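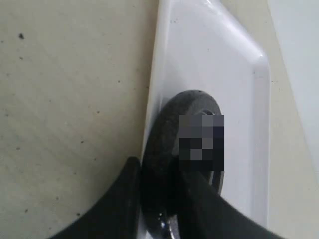
Kullik started with one arm on a borrowed desk and 46 recordings of it missing a cup. We make examples for machines to learn from, that's the whole business. A person drives the arm, the arm does the job, we keep everything: what the wrist camera sees, where the joints are, how hard the fingers push. Dark rounded thing between two black fingers, shiny white panel with a raised rim next to it – a few seconds of a much longer day. Glossy white is a pain by the way. Reflections move when the arm moves, and a learner that has only seen matt tabletops gets muddled. So we record lots of it.

## What we do

Picking up, putting down, turning over, trying again. Household stuff mostly. Each go is one example, and a good day in Grodivville is 700 of them, across all the arms. Bad goes are kept too, and labelled as bad. Drops, slips, wrong angle. Customers ask for those more than you'd think.

Every example is watched back by someone who wasn't driving. Slow, yes. We tried skipping it in our first year and had to bin almost 1800 examples becuase the clock on one camera had drifted.

## Who we are

11 of us. Nayeli Grajales runs the recording floor and wrote the driver training, which takes two weeks and involves a lot of dried peas. Drivers come from all over: dental nursing, upholstery, one crane cab. Steady hands, patience, willing to write proper notes. No degree needed.

## What we use

Zodance for the driving (our own, hand controllers and a foot pedal). Giraldo for sorting and labelling, also ours, still a bit rough round the edges. New version coming, search will be be faster.

## Working with us

Send the task, the objects if you can spare them, and which gripper you use. We'll do a small trial batch first so you can check the format. Visits fine, mornings best, ring the bottom bell.

Page last changed August 28, 2019. Team photos still to come.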